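Quiénes somos
Tirura, agencia de modelos y escuela de pasarela

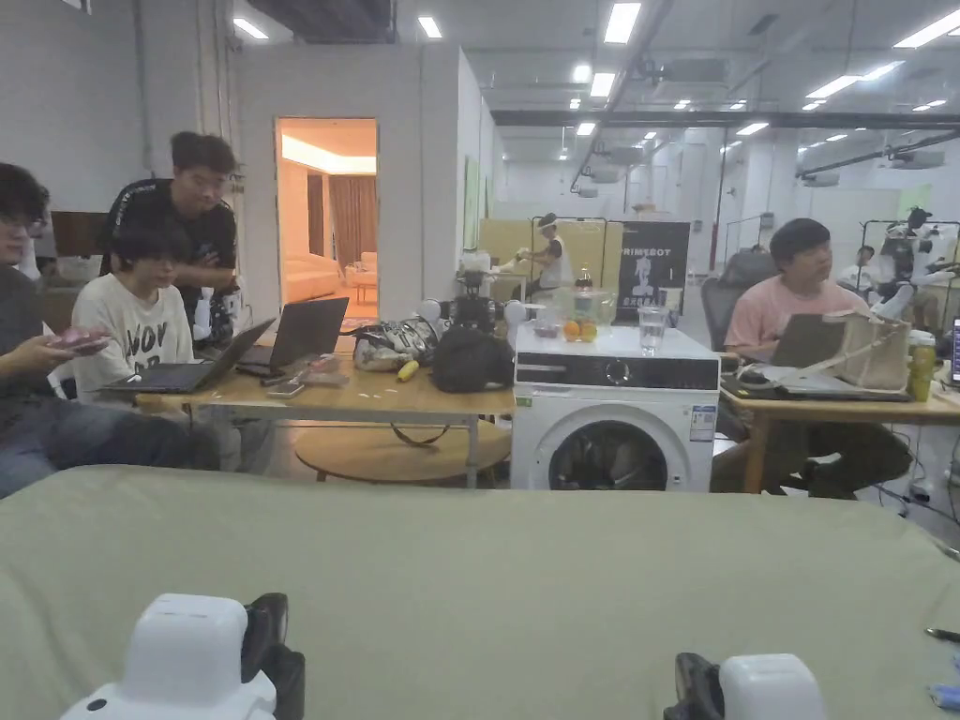

Una de nuestras antiguas alumnas nos escribió en febrero que en Tirura aprendió a caminar, sí, pero sobre todo a leer un contrato antes de firmarlo, y que todavía guarda los apuntes del primer trimestre. Nos gustó tanto que lo colgamos en la entrada, al lado del espejo grande.

Tirura nació en 1960 como un taller de costura donde las clientas pedían ver los vestidos puestos y alguien tenía que ponérselos. De aquellas pruebas improvisadas salieron las primeras modelos de la casa, y de las modelos, casi sin querer, la escuela. Seguimos en el mismo edificio, levantado en 1869, con sus techos altísimos y una escalera que cruje muchísimo (¡quien ha ensayado con tacones en ella ya no le teme a ninguna pasarela!).

Hoy representamos a modelos de moda, de publicidad y de catálogo, y acompañamos también a quienes quieren dar el salto a la interpretación o a la música, que son bastantes más de lo que uno imagina. Trabajamos con la firma Rarnness desde hace muchas temporadas, con los estudios Dumlao para los libros de fotos y con la escuela hermana de Skusarcombe, adonde mandamos cada verano a un grupo pequeño para que practique inglés y vuelva, de paso, con algún casting hecho.

Por nuestras aulas han pasado alrededor de 3000 alumnos. A unos los vemos en las revistas, otros son estilistas o maquilladores, y muchos tienen oficios que nada tienen que ver con esto y aun así vienen a saludar en Navidad, cosa que nos alegra el mes entero.

No cobramos por la primera entrevista ni pedimos medidas por correo. Si te apetece conocernos, pásate cualquier tarde a partir de las cinco; el café lo ponemos nosotros.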